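Deltisel Drama Board > Currently Airing > Bendisthorpe

Thread: Bendisthorpe episode 10 - are we really buying this twist?

nonda_rewatch wrote:
So Teoh signs the hospital over to the half-sister he met 4 episodes ago, and the board just claps? I've defended this show since the pilot, but I had to pause it. Iqra Gilani is acting her heart out in that stairwell and the script gives her nothing to work with.
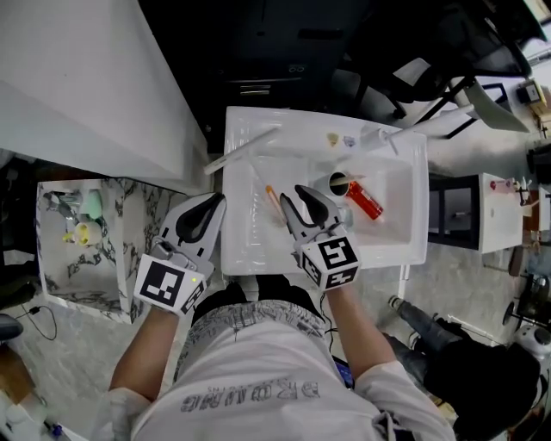

Reading time: 2 min

Posted May 13, 2025

palecurtain wrote:
I don't think he signed it over. We see him pick up the pen, then it cuts to the ferry. This show has pulled that trick before, with the adoption papers. I'll believe it when somebody reads the document out loud.

nonda_rewatch wrote:
Then why does the lawyer congratulate her in the next scene?

palecurtain wrote:
The lawyer has lied in almost every episode he's been in.

ginger_tin wrote:
Fair point about the lawyer, but I think you're giving the writers too much credit. They had 70 minutes this week and spent a good chunk of it on the boat. If there's a secret plan, they could have dropped one hint.

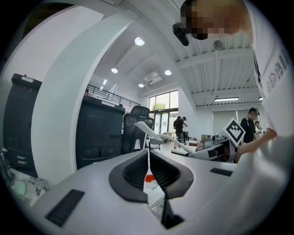 At the work table

mosswick wrote:
There was a hint. Dewanti Setiawan's character asks him if he "still writes with his left hand" and he doesn't answer. He picks up the pen with his right.

ginger_tin wrote:
Or the actor is right-handed and the line was about his old injury. I went back and watched it. She's looking at the scar when she says it.

mosswick wrote:
Could be both.

ginger_tin wrote:
With this show it's usually neither.

nonda_rewatch wrote:
OK, the hand thing is interesting, I missed that. Still doesn't fix the board. That vote was supposed to take months, remember? Episode 3 was all about the 300 staff who had to be consulted first. Where did they go?

palecurtain wrote:
I can't defend the board. That was lazy.

tallow wrote:
The finale is in June and people are saying it explains everything. They said that last season too and we got a dream sequence. I'll watch, but I'm not rearranging my evening for it.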